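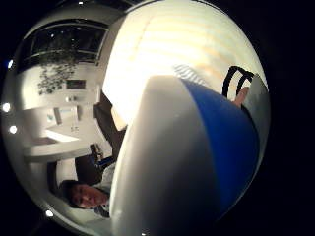 White side, blue side, one thumb.

1/ Okay, I have fallen all the way into two-color design and I need to talk about blue and white. Why does it work on EVERYTHING? Plates, awnings, ferries, mailboxes, beach towels. I never get tired of it!

2/ It started in April with a secondhand plate from a shop called Simard. Four dollars, tiny chip on the rim, the deepest blue I own. I've eaten toast off it every morning and the toast tastes better (it doesn't, but let me have this).

3/ Then I started repainting my kitchen stools. Tried two blues from Vollar, numbers 3523 and 3542. On the card they look like the same color. On a stool next to white? Completely different! 3523 goes a little purple at night and 3542 stays cold and clean. Team 3542 all the way.

4/ Favorite thing so far is the seam. A crisp line where the two colors meet makes cheap stuff look so sharp. I press the tape down with the back of a spoon and pull it while the paint is still a bit soft.

5/ Also, my blue and white folder is up to about 412 pictures now. Shop signs, tiles, a whole row of doors in Grodov that I walked past twice just to be sure.

6/ Next up is the bathroom shelf. Inder has a blue that's almost green and I keep opening the sample pot to look at it. If you've got a good blue and white thing at home, please post it, I want to see them all!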